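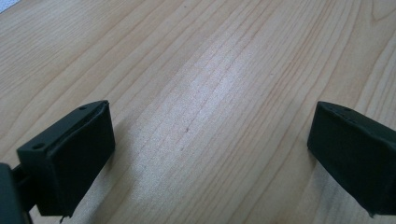 Does a hand-held gripper used to record demonstrations have to meet the same rules as the gripper on the arm?
Only in part. The handheld has no drives, so the force and speed limits don't come into it, but the finger geometry, the pad condition and the labelling should all be held to the same sheet, or the recordings won't match the arm that has to use them.

I'm putting that at the top because it has come up in three separate threads since October and I'd like one message people can link to. The longer reply to Siobhán's questions follows. Her message is quoted in pieces, trimmed where she was discussing the venue.

Siobhán Nic Aodha wrote:
> We have Kaveo handhelds at both benches now and I've been asked to
> write the shop rules for them. The draft practice note says fingers
> are to be "inspected before use". By whom, and for what? Our people
> will look at a finger, see that it is a finger, and carry on.

Fair complaint. The wording was left loose in draft 2 so that small shops wouldn't have to print forms, and I now think that was a mistake. My proposed text for section 4 is:

4.1 Before each session the operator shall close the fingers fully and confirm that the pad faces meet along their whole height.
4.2 The operator shall open the fingers to the stop and confirm that both travel the same distance from centre.
4.3 Any pad that has lifted at an edge, split, or taken a permanent dent shall be replaced before recording. Pads are replaced in pairs.
4.4 Mounting screws shall be checked for seating by hand. A loose screw is logged even if it is tightened on the spot.

4.4 will annoy people. At Doherty we kept a log of this for one season and the same handheld came up again and again with the same screw. Without the entries we would have gone on tightening it.

> Second, the table. The draft says the work surface should be
> "neutral and uncluttered". Ours are plain timber, light coloured,
> and under the overhead lamps they throw back a fair bit of glare.
> Do we have to cover them? I'd rather not buy mats for 11 benches
> if the answer is that it doesn't matter.

The note doesn't require a cover and I wouldn't support one that did. What it should require is that the surface used for recording be written down, along with the lighting, and that neither is changed partway through a task set. Glare you have every time is far less trouble than glare that comes and goes with the blinds. If the reflection sits where the object will be placed, move the lamp or shift the start position. If you do that, write it down.

I would drop the word "neutral". Two people on this list have read it as grey, and one has read it as matt. "Uncluttered" can stay, with a line added saying that a session starts with nothing on the surface except what the task calls for. Cups and phones have been the usual offenders at our place.

> Third, and this is the one my manager cares about. Do we keep the
> clips where nothing happens? Fingers open over bare table, nothing
> picked up. We have 2943 clips from the Vavent job and a good share
> of them start like that. The contractor wants them trimmed.

Keep them. Section 7 of the draft is silent on this and it shouldn't be. The opening seconds with the fingers apart and nothing between them are the best check you have on calibration. You can see the finger positions against a plain background, you can compare one session with the next, and if somebody has fitted a pad crooked it will show there first. My proposed text:

7.3 Each recording shall begin with the gripper held open and empty over the work surface. This portion shall be retained in the stored copy. It may be excluded from a working copy, provided the start and end of the exclusion are recorded.

So the contractor can have the trimmed set, and you hold on to the full one. I'd get that in writing before the files go across. When Tultura took delivery of a trimmed set they found they couldn't tell which handheld had made which recording, and there was no going back to ask.

> Last thing. Is there a number for how long a pad is good for? I've
> been told 600 grasps and I've been told to go by feel.

There's no number in the draft and I haven't seen a figure I'd be willing to put my name to. It depends on the pad, what you're picking up and how hard your people squeeze. The 600 you were told was somebody's house rule and it has been repeated until it sounds like a requirement. At Doherty we look at the pads every 200 grasps and replace them when they fail 4.3, and we record both. If enough of us did the same we might have something worth writing into the next edition. Please don't cite our interval as guidance in the meantime.

Two matters Siobhán didn't raise but that belong in the same draft.

Labelling. Each handheld should carry its own mark, and each finger should too, left and right. Fingers get swapped during cleaning. On most sets they mirror one another closely enough that a swap isn't noticed until the next job. The mark goes on the back of the finger, away from the pad and out of the recorded view.

Clearance. The draft asks for the fingers to be kept "just above" the surface during the empty portion. I'd like a proper distance in there, or else a reference to a gauge block that each shop keeps at the bench. I prefer the block. It takes no reading and it can't be misremembered. If anyone has tried a block and given it up, I'd be glad to know why before I write the clause.

Comments on 4.1 to 4.4 and 7.3 to the list please, and not to me directly, so that they're in the archive. I'll fold in whatever has arrived by the time draft 3 is put together. If you object to a clause, send the wording you would accept in its place.

Siobhán, feel free to use any of the proposed text in your shop rules now. Just mark it as draft.

Liam Ó Dubhghaill
Doherty
November 11, 2019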